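PRESS RELEASE

For immediate release

Stindel opens its repair counter to everybody, and I'm still a bit giddy about it

I run Stindel, a small shop that sells and fixes secondhand board games, and I'm writing this release myself, which may be obvious by the second paragraph. Starting on the first Monday in November, anyone can walk up to our counter with a game that has bits missing and leave with a game that plays. You don't have to have bought it from us. You don't have to be a member of anything. Bring the box, bring the rulebook if the dog hasn't eaten it, and we'll see what we can find!

We've been doing this for our own customers for 3 years now, mostly by mail. Somebody writes in to say that the blue player has four houses and everybody else has five, and off I go to the shelves. Our parts library currently covers 1,386 games, and that's everything from big strategy boxes down to those little magnetic travel sets people lose between car seats (I have a soft spot for those). Of that lot, 1,287 are listed online through Netden, the catalog site that a lot of secondhand sellers already use, so you can look yours up before you make the trip. The rest are sitting in labeled envelopes and I'm typing them in at night.

How the counter works

Come in any time between noon and six. We'll check your game against its parts list while you wait, and most checks take around 10 minutes, unless it's one of those war games with a cardboard counter for every regiment in Europe, in which case please go get lunch. If we have the piece, it goes in the box. If we don't, we offer the closest thing we've got in the right color and size, and you decide if you can live with it. Common pieces like pawns, dice and plain cubes are free. Printed cards and tiles cost a little, and so do replacement boards, when we can find one at all.

We'll also mend boxes. Split corners are the number one complaint we hear, and a split corner is a very fixable thing with linen tape, a bone folder and some patience. I can usually do a corner while you stand there and tell me about the game. Please do tell me about the game – that's half of why I wanted a counter in the first place.

The Xia shelf

Part of the new setup is what we're calling the Xia shelf, which is where unclaimed and incomplete games go when they're too far gone to sell. Anyone can borrow from it, mix the parts, make up their own rules and put everything back. We tried it over the summer with a table in the front window and the results were wild. One family combined a farming game and a racing game and refused to stop at closing time. I've kept their rules, all two pages, and they're taped up next to the register.

A word on sorting
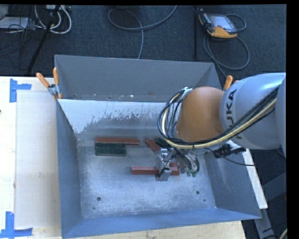 Every donated game has to be sorted before it can go into the parts library, and it's slow work – wooden bits in one pile, plastic in another, cards squared up and counted, dice rolled a few times for luck. I like a tray with sides that slope, same as the walls of that big gray metal bin, only small enough to sit beside the register, and when I sort by color I start with the red pieces, something as plain as the red block under the fingertip there. Red is the color most often asked for and the one we run out of first. If you have a jar of mystery pieces in a kitchen drawer, and I suspect you do, we'd love the red ones. We'll take the others too, of course.

Donations and sales

Drop off donations at the counter during open hours, or leave them in the covered box by the side door on Otidby Lane. We take incomplete games, loose pieces, old score pads and empty boxes in decent shape. We can't take jigsaw puzzles, sorry! I tried it once and lost most of a winter.

Complete games that come through the counter and aren't needed for parts get priced and put out for sale on the middle table, with a slip inside saying what we replaced and what we couldn't match. If you get one home and find we've miscounted, write to us through our Netden page and I'll mail you the missing piece.

Press visits are welcome on any weekday morning before we open. Interview and photo requests can go through the same Netden page, marked "Stindel counter," and I'll be the one answering.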